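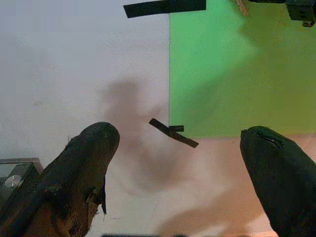

Visit to the Nustura handling test hall, Oltstead
Report posted 25 Aug 2025

Nustura runs its gripper work from a single-storey unit on the Oltstead estate, behind the tile warehouse. The visit was arranged to look at one matter, the covering failure on the two-finger gripper, which had been reported to users in a short service note in April. We were given the morning in the test hall and an hour afterwards with the maintenance records.

Access is through a side door and a changing area. Safety glasses are issued, and lanyards and loose sleeves are not allowed past the yellow line. The hall has a row of benches down the long wall, each with one arm and its own stop button. The stop on the third bench was mounted on the far side of the arm, so that an operator would have to reach across the working area to press it. We raised this on the spot and it was written into the hall's defect book.

The fault

The gripper closes two padded fingers on small, light, flat parts. Each finger has a dark outer covering over a paler backing. On the affected unit the left covering has torn low down on its inner side, and a flap of it hangs free with the backing showing. The surface is scuffed, specked near the tip and worn to brown further down. The right finger is a more even black and smooth, with a small crease near the tip.

According to the records both coverings were fitted on the same day and came from the same Haddad batch. The unit had done 3935 cycles when the tear was found. The inspection interval at the time was 300 cycles, and the sheet shows a tick at every one of them. The sheet had a single box marked "fingers OK", which could be ticked by someone who had looked only at the tips. With the gripper facing the bench, the lower inner side of the left finger is hard to see from the operator's position.

The first sign of trouble was in the log at cycle 2748, when the arm stopped with a grip-width error. The finger positions did not match the expected thickness of the part. The error was cleared, the pick was repeated and the run went on. Similar errors appear at uneven gaps after that, all cleared the same way. Nustura's view is that the edge of the covering had already lifted and was folding between the finger and the part on some closures. We think this is likely but the log does not prove it. The camera at the wrist was used for locating parts only, and its pictures were not being stored during that period.

What it led to

The run ended when a part was carried out of the working area and released over the next bench. It was a thin black piece weighing very little, and there was no injury. The concern is with the control software, which had accepted the grip as good. A heavier part released in the same place would have landed where people stand.

The cause was a setting. After a grip-width error had been cleared, the permitted tolerance was widened for the next attempt and was never put back. By the end of the run the check was so wide that it would have passed a closure on the flap alone. Staff at Oltstead found this within a day of the drop. It is now corrected, and the tolerance returns to its starting value at every pick.

The demonstration

We watched a series of picks on small cross-shaped pieces. The target is set down on the pale floor of the working area near the white surface, the arm moves over it with the fingers wide apart, and the gripper closes. A good covering was used for the first 40 picks and one with a cut edge for the rest. With the revised software the arm stopped on the first closure that caught the flap and would not restart from the bench pendant. A key reset at the cabinet was needed, which took longer than we expected – the key was in the office.

We asked for one further trial with the lights over the bench switched off. Shadows on the white surface had been given as a possible cause of poor positioning in the April note. The arm found the part each time. We would drop that line of enquiry unless new evidence turns up.

Changes made so far

The inspection sheet now has separate boxes for the tip, outer side and inner side of each finger. The inspection is done with the gripper raised and turned towards the operator. Any lifted edge means the covering is replaced, and gluing it back down is not permitted. Two grip-width errors within one shift stop the bench until the fingers have been looked at. Wrist camera pictures are kept for each stopped pick.

Open points

The tear began on the left finger in this case and in the one other reported by a user, the Oneck packing site. Nustura suspects the left finger touches the fixture slightly before the right during approach. No measurement had been made at the time of the visit. A contact test was promised.

The replacement interval for coverings is still to be set. Haddad supplies them without a stated life, and one torn covering is a poor basis for choosing a figure. Until there is more data, users should go by condition.

The stop button on the third bench should be moved before the bench is used again.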